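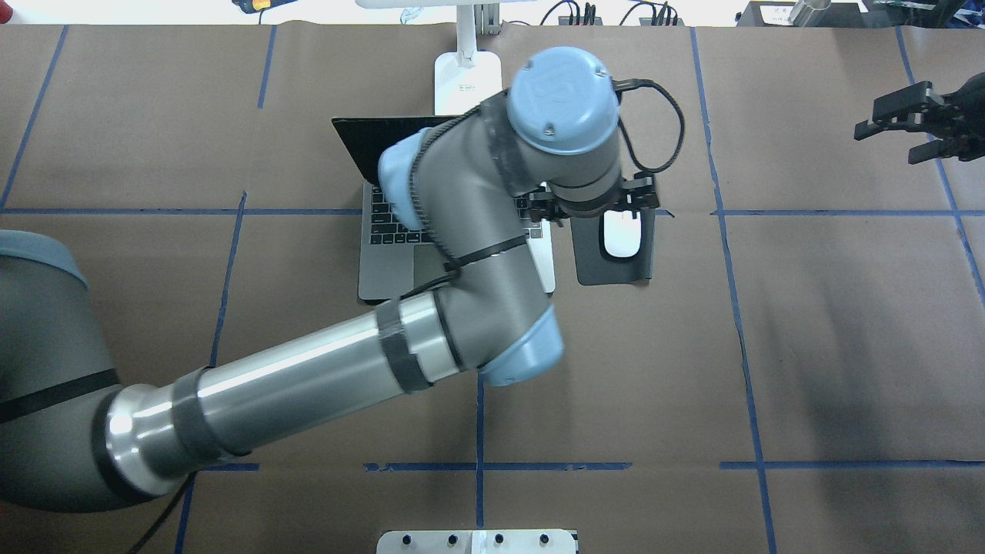
*Arm over the laptop, mouse on its pad. Budget thread starts now!*

**1/** We finally have a real equipment plan for next year and I'm way too excited about it. Posting the whole thing as I go, because other people's shopping lists helped me so much with ours.

**2/** First thing I'd tell anyone: the arm quote is only where the spending starts. Our Graltatar quote covered the arm and the controller. Gripper, mounting plate, cables and straps were all separate lines (I had a very long Monday with that PDF).

**3/** Cables! Please give cables their own line. I put down $300 for spares and Hemant Garg talked me up to $488 with connectors and shipping. He was right, and I've already moved the money over.

**4/** Blue tape is the best value on the entire sheet. A grid on the work surface costs next to nothing and you can say "put the mouse pad back in that cell" and everyone knows where you mean. We're ordering 10 rolls.

**5/** Everyday objects need a budget too. Laptop, mouse, mouse pad: buy them for the job so no one has to give up their own for a week. Used is fine. I love this part of the list, it's basically a yard sale.

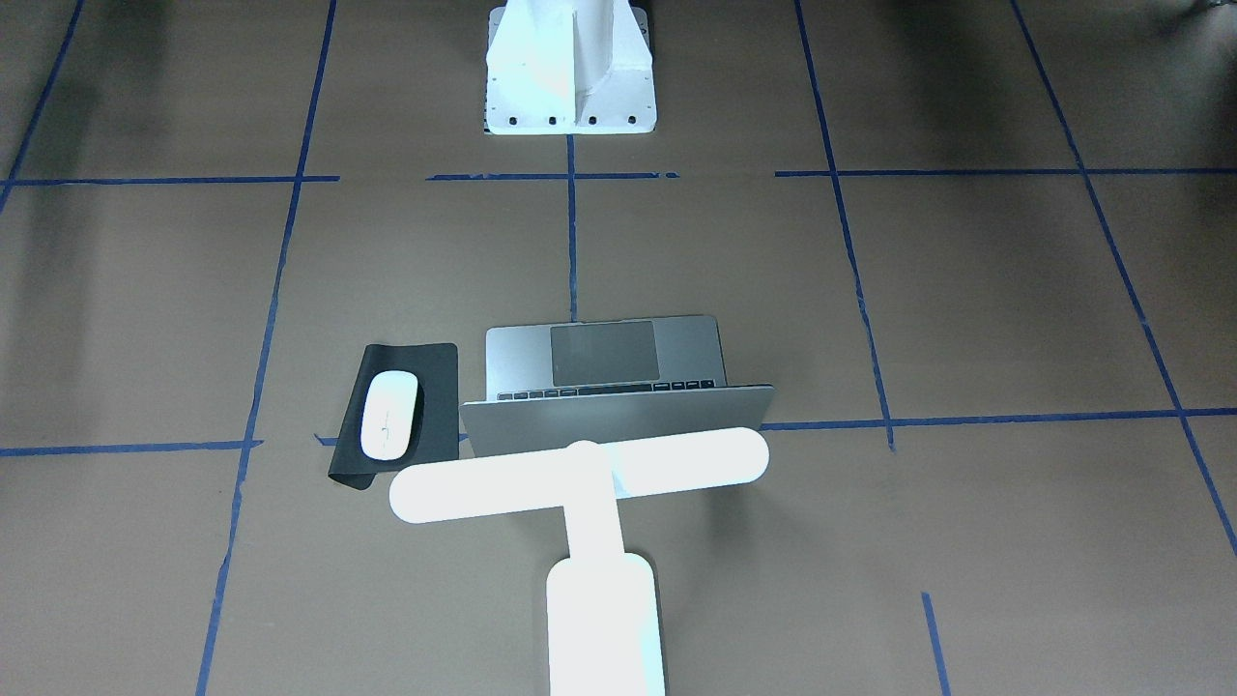
**6/** Ylva Bakke asked whether we'd looked at leasing, since Wonel will apparently do a 3-year term with service included.

**7/** We did, Ylva! The monthly number looked great until I added the return shipping and the fee for drilling our own mounting holes. If you don't plan to change anything on the arm, I'd still get the quote. Ask what "service" covers and get it in writing.

**8/** Still open: a second gripper style, and whether we order in January or wait for the Clalo price list. I'm leaning January. Lead times scare me more than a small discount tempts me.

**9/** Happy to share the blank spreadsheet, just reply and I'll send it tonight. And if you've budgeted for spare fingers, tell me how many you went through!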